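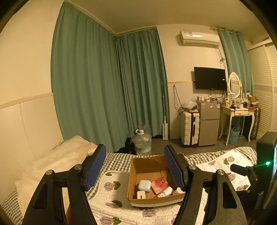

The grip that didn't let go

Bjarke Kirkegaard has given the talk about household manipulation twice this year, and both times he left out the part I wanted to ask him about. In November a policy his team had trained at Mamance closed its fingers on a small white charger, lifted it clear of an open cardboard box, and then kept squeezing. The release command was sent. The log says it was carried out. The fingers stayed shut until someone cut the power.

"The log was wrong," Kirkegaard says. "Or it was right about the wrong thing. It recorded that we asked."

I had read the internal note, which calls this a "delayed release event." Delayed until when? He laughs, and doesn't defend the wording.

The training data came from people working in ordinary bedrooms with a hand-held gripper, two padded fingers on black linkages, reaching into boxes of the stuff that ends up in boxes. Mamance collected 3,268 of these demonstrations. Kirkegaard is proud of the rooms. "Quilts, curtains, a suitcase by the wall. You can't fake that in a lab." Fine, but a quilt is also soft. A box sitting on a bed can sink when you lean on it, and a person holding the tool makes up for that without thinking. The arm they later bolted to a bench did not.

Was that the cause? He says partly. The arm pressed deeper than it needed to, one pad folded under the charger, and the linkage went past the point where the motor could open it again.

"We had a current limit," he says. "It was set for closing."

And for opening?

"It was the same limit. So the motor gave up at exactly the moment you would want it to try harder."

Þórarinn Thorlacius, who reviewed the fault for Novon, the company that supplied the arm, is less relaxed. He went through 600 of the demonstrations himself and found 23 in which the operator had given the tool a little shake to free an object. They had all been marked as good.

"A shake is a person telling you the gripper sticks," Thorlacius says. "They cleaned it up in the labels and then they were surprised."

Kirkegaard disputes "surprised." He says the team knew about sticking and thought of it as a nuisance, a matter of lost time. I asked whether anyone had considered what happens if the thing in the fingers is a hand. There was a risk sheet, he said. It covered the arm's speed. It did not cover the grip — that was listed under Novon's hardware. Thorlacius says Novon had it listed under the customer's software.

Since then the opening limit has been raised, a mechanical stop fitted and the labels redone. Mamance ran 1,370 cycles on the bench without a jam. All of them were on a hard, level surface. I asked Kirkegaard when they would try it on a mattress.

"It's on the plan," he said. He couldn't give me a month.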